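Visa Paperwork at the Kitchen Table: Tips That Hold Up, and Some That Don't

Every student visa forum has a list of household tricks for getting an application out the door. I helped my nephew Prasanna Bhattacharjee with his study permit in June, and most of the tricks we tried were a waste of an evening. The following is what I would bother with again.

Sort by date, skip the color coding

Colored folders look organized. The checklist doesn't care about them, and you will forget what green meant. Put bank statements, transcripts and the admission letter in separate plain envelopes, oldest page at the back.

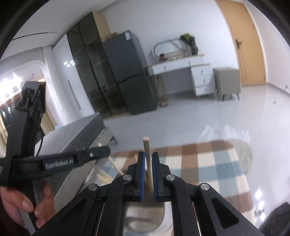 Passport photos are where people get too clever. I have read that you can trim them at home with kitchen scissors and a ruler, and I doubt the person who wrote that ever had a set sent back. Pay for the cutting. If you must stick a photo to a paper form, use very little glue and spread it with a plain wooden stick, like the pale blunt-tipped one between the blue pads up there. A brush leaves too much, and a finger leaves prints.

Scanning without a scanner

Phone scans are fine for most pages, whatever the agents say. Chaminda Hettiarachchi, an agent in Unstead, quoted us $38 to scan nine pages. We did it by a window for nothing.

1. Turn off the flash. It bleaches stamps and seals.
2. Flatten creased pages under a heavy book overnight. Ironing them, which one forum swears by, browned the edge of a bank letter.
3. Open each file and read it before you upload. Check the passport number twice. 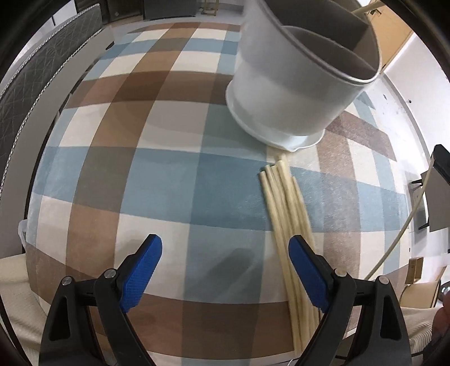

Storing the originals

Zip bags are supposed to keep everything safe. Maybe, if the paper is bone dry when it goes in. I prefer a stiff folder on a high shelf, well away from the sink and the stove.

Keep copies in a second house if you can. Ours are at a cousin's place in Irthorpe.

As for "faster" processing, I would not book a flight on the strength of it. Prasanna waited over three weeks just to hear that his file had been opened.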